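Drindel Opens Applications for the Galindo Home Repair Course

Free evening lessons will teach residents of Cunderari to care for wood furniture, doors and floors
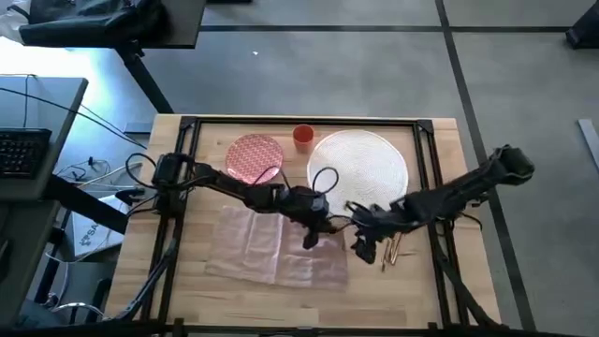 A course for people who have never held a sanding block

CUNDERARI – Drindel, the community learning center on Galindo Street, will open applications in August for a new evening course in home repair. The course is free of charge and is open to all adult residents of Cunderari. No experience is necessary, and students do not need to own any tools.

The Galindo Home Repair Course will run for six weeks, with two lessons each week. Every lesson begins at 6:30 p.m. and ends at 8:45 p.m., with a short break for tea. The same lesson is not repeated during the week, so applicants are asked to be sure that they can attend both evenings before they send the form.

"Many people in our town live with a door that does not close or a table that moves when you put a cup on it," said Edem Abugri, director of Drindel. "They think the repair is difficult, or they are afraid to make it worse. I was the same when I moved into my first apartment. I put folded paper under one leg of my kitchen table and it stayed there for years. We would like to give people the confidence to take the paper out and do the job properly."

What students will learn

The first week is about looking. Students will learn to tell solid wood from veneer, to find out where a joint has become weak, and to recognize old finishes such as wax, oil, shellac and varnish. They will practice on small offcuts before they touch any furniture.

In the second week the lessons move to cleaning and sanding. The teachers will explain the numbers on sandpaper, the direction of the grain, and why a surface that feels smooth to the hand can still look scratched under a coat of oil. Dust safety is part of this week. Masks and eye protection will be given to each student.

Weeks three and four are for joints and glue. Students will take apart a loose chair, clean the old glue from the parts, and put it together again with clamps. They will also learn to replace a broken dowel and to fill a screw hole that has become too large. Drindel has collected chairs for this purpose, but students may bring their own chair if it is not upholstered.

The fifth week is given to doors, drawers and hinges. One evening will be spent entirely on doors that stick, as this was the most common request from residents who visited the center in the spring.

The last week is for finishing. Students will apply oil to a sample board and compare it with a board finished in water-based varnish. The final lesson is an open evening, where families can come and see the repaired pieces. Coffee and cake will be served.

Support from Zurnora

The course is made possible by Zurnora, a family-owned hardware store in Cunderari, which has donated $2,075 for clamps, hand planes, glue and sandpaper. The store will also give every student who completes the course a voucher for a first set of tools.

Drindel has added money from its own yearly budget to pay the teachers and to improve the lighting in the lesson room. The center does not receive any payment when a student buys materials at the store, and students are free to buy them wherever they like.

A library of tools

Together with the course, Drindel will start a tool library. The collection has 300 items at the opening – mostly hand tools, with a smaller number of electric drills and sanders. Any resident with a Drindel card can borrow a hand tool for two weeks. Electric tools can be borrowed for three days, and only after a short safety talk at the desk.

The tool library will be open in the afternoon from 3 p.m. to 6 p.m., and also for one hour after each evening lesson. Late returns will not be fined. A person who keeps a tool too long will receive a telephone call, and cannot borrow again until the tool has come back.

"A good clamp costs money and you use it perhaps once in a year," Abugri said. "It makes sense to share it with the neighbors. When I was a child, everybody on our street knew which house had the long ladder and which house had the good saw. I think we can have this again, with a small card and a shelf."

Residents who wish to donate tools may bring them to the center in the afternoon. Tools should be clean and complete. Drindel cannot accept chainsaws, gas-powered tools or open cans of paint.

How to apply

Application forms will be available at the Drindel front desk and on the center's website from the beginning of August. The form asks for a name, a telephone number and a few lines about what the applicant would like to repair at home. These lines help the teachers to prepare, and they are not used for selection. Places are given in the order that forms arrive. When the course is full, later applicants will be placed on a waiting list and will be invited first if a second course is organized.

People who need help with the form can ask at the desk. The lessons are held in English, and the printed notes use simple words and many drawings. Applicants who need another language, a sign language interpreter or a seat with a lower work surface should write this on the form, so that the center has time to arrange it.

The lesson room is on the ground floor and has a step-free entrance from the parking lot. The building can also be reached by bus, and the stop is directly across the street. Students should wear closed shoes and clothes that may get dusty. Long hair must be tied back during work with electric tools.

Childcare is not offered during the lessons. The reading room will stay open until 9 p.m. on course evenings, and older children may do their homework there.

About Drindel

Drindel is a nonprofit learning center in Cunderari. It offers evening courses in languages, cooking, sewing and household skills, and it has a reading room that is free for everyone.

Media contact

Edem Abugri, Director
Drindel, Galindo Street, Cunderari

Journalists who would like to attend the open evening are asked to write to the center in advance.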